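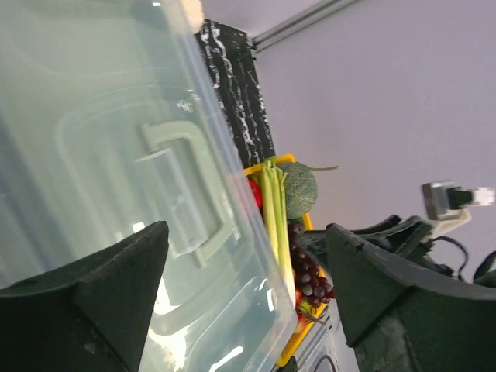
Slide 1. Clear plastic storage container, molded handle.

Opening. Thank the library for the room. Tonight is about family papers – letters, certificates, school reports, ration books – and how to keep them in an ordinary house without spending much. The talk runs 40 minutes if I skip the part on scanning, so skip it unless someone asks.

Ask for hands: who has papers in an attic? Who has them in a basement? Leave the hands up a moment. Most of tonight is for those two groups.

Slide 2. Where to keep them
An inside closet on a main floor is best. Attics swing from freezing to baking over a year, and basements are damp. Heat makes paper brittle and damp brings mold. Under a bed is fine if the bed isn't against an outside wall. Keep boxes up off the floor, even on a dry floor. Two inches is enough to save them from a leaking washer hose.

Slide 3. The Griltthorpe letters
This is the set I worked on last winter. 1130 sheets, most of them from one farm, tied in bundles with kitchen string. The string had cut into the outer letters of nearly every bundle. Pass around the spoiled envelope (in the sleeve, front pocket of my bag).
Points to make:
Cut string, don't untie it. Pulling at a knot tears the edges.
Keep the bundles in the order you found them. Somebody put them that way and it may mean something.
Write down the order before you move anything. Pencil only.

Slide 4. What touches the paper
Folders should say acid-free and lignin-free. I use the Omum letter size, a pack of 300, and I am still working through the first pack. Take out paper clips and rubber bands. Staples can stay if they aren't rusting. No tape, ever, including the kind sold for books.
Someone will ask about laminating. The answer is no. It can't be undone.

Slide 5. Boxes
Cardboard archive boxes for the papers themselves. A plastic tub works as an outer layer where there are pipes overhead, but don't seal damp papers inside one. Let them sit out in a dry room for a few days first. Sterer and Alaoui both sell flat boxes that suit certificates. Measure the biggest item before ordering – I didn't, and sent mine back.

Slide 6. Labels
Name, place, years if known, and who you got it from. Put the label on the short end so it can be read on a shelf. Keep one typed list in the closet and give a copy to a relative in another house.

Questions. Repeat each one for the back row. If it's about photographs, say that is the May talk and point to the sign-up sheet by the door.

Handouts are in the blue folder. Collect the envelope before people leave.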